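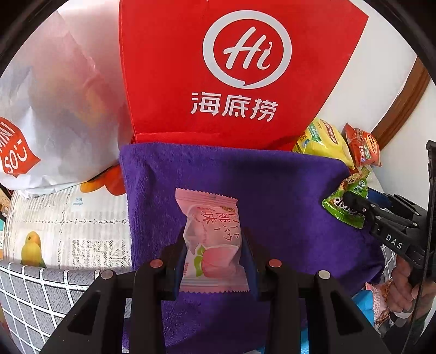 Two hand-held grippers, one on a peach-flavored snack packet, the other on a green one.

Budget season again and I have now read four proposals from people who want to buy an arm. Every one of them starts with the arm. Page one, the arm. Payload, reach, a nice render of it standing in a clean white cell. Then somewhere near the back, a line that says "data collection and integration, TBD."

TBD is where the money goes. I want to say this before November, when the numbers get locked and we all pretend we were surprised.

Some background for those who don't sit in these meetings. We pack mixed snack orders. Little wrapped things, crimped ends, soft bags, stuff from a lot of different suppliers with labels in a lot of different languages. 769 items on the list as of this morning. It'll be more by the time you read this. People do the picking now and they're good at it, and we can't hire enough of them for the late shift, which is the whole reason robots came up.

So. What should we buy first?

My answer is hand tools. Grippers you hold. A person picks up the packet with the same kind of fingers the robot would have, and you record it, and you do that over and over with the real goods. No arm. No cell, no fence, no floor bolts, no electrician. You find out what the fingers can and can't do before you've signed for the expensive part.

Periklis Psarras has been against this from the start and I'll try to be fair to him. His point is that hand tools are a side trip. Money spent on them is money not spent on the arm, and a person's wrist will do clever things an arm won't, so the recordings flatter you. He's right about the wrist. I watched Lucie Zacharias tilt a packet up on its edge with one finger pad last week without even thinking about it, and I have no idea how many thousands it costs to get an arm to do that on purpose.

But look at what his plan does. It buys two Inine arms in the first quarter, full price, plus the service contract, and then it discovers the wrist problem in the third quarter with the warranty already running. I would rather discover it with a tool that fits in a drawer.

There's also the thing about fingers. The fingers are a consumable!! Nobody budgets them that way. Pads wear, screws back out, somebody drops one on concrete. In the Cama quote the gripper is one line, quantity one, as if it were a building. When Sarantis ran their trial across the road, Makis Drakos told me they went through 14 sets of pads before they had settled on a shape. Fourteen. They had planned for one set and a spare. Every set after that came out of the cleaning budget, if you can believe it, and it was months before anyone in accounts noticed.

So put pads on their own line. Put screws on it. Put a person's hours on it too, becuase somebody has to change them and that somebody currently has another job.

Goods are another line. You'd think a food packer would have no trouble finding snacks to practice on. Wrong. Stock is stock, it belongs to an order, and once a packet has been squeezed a few dozen times you can't ship it. Theano Drakos in the warehouse wrote off 106 packets in our first fortnight and had to fill out a damage form for each batch, with "customer return" as the closest reason code. Give her a code. Give her a number for the year. It's not a big number next to the arm, it's a rounding error next to the arm, but right now it's coming out of her shrinkage and she's the one who gets the email about it.

Same goes for variety. Don't practice on the same ten boxes from the top shelf because they're close to the table. Mixed pile, real clutter, bags leaning on other bags, something soft underneath so things sink a bit. The proposals all price a tidy tray. We don't have tidy trays. We've got what the truck brought.

What would I cut? The showroom visit. The Daston "readiness assessment," which is a consultant walking around for two days and then selling us a Daston. The second arm, for sure. Maybe both arms till next fall.

I know how that sounds. The board likes an arm, you can walk a visitor up to it. Panagiotis Economou said to me flat out that he can get a capital purchase approved in one meeting and can't get an operating line approved in five. Well, that's a problem with our meetings. Hand tools and pads and squashed snacks and wages are mostly operating money. An arm is an asset and gets a sticker. So we keep buying the stickered thing and starving everything that makes it useful, then we write a memo on why the pilot didn't scale.

One more gripe, then I have to go. Floor space. Each proposal counts the footprint of the cell and none of them counts the table. You need a table near the stock, with decent light, that doesn't get taken over by returns every time there's a rush. Ours has moved three times. Every move costs a morning, and the recordings from before and after don't match up because the height's different and the light's different. Put tape on the floor and leave it there. Tape's cheap, we have tape.

What I'm asking for, in the order I'd fund it: more hand grippers, so two people can work at once and one can be in for repair. Pads and screws as a yearly line. Goods, with a code. Hours, real ones, off the picking rota. A table that stays put. Then come back in the spring with what we learned and let's talk about which arm, and whether the fingers that came with it are the ones we want.

Periklis gets to reply in the next issue, he's already told me it'll be longer than this. Send me your own numbers if you have them, espcially if you've run a trial and kept the reciepts.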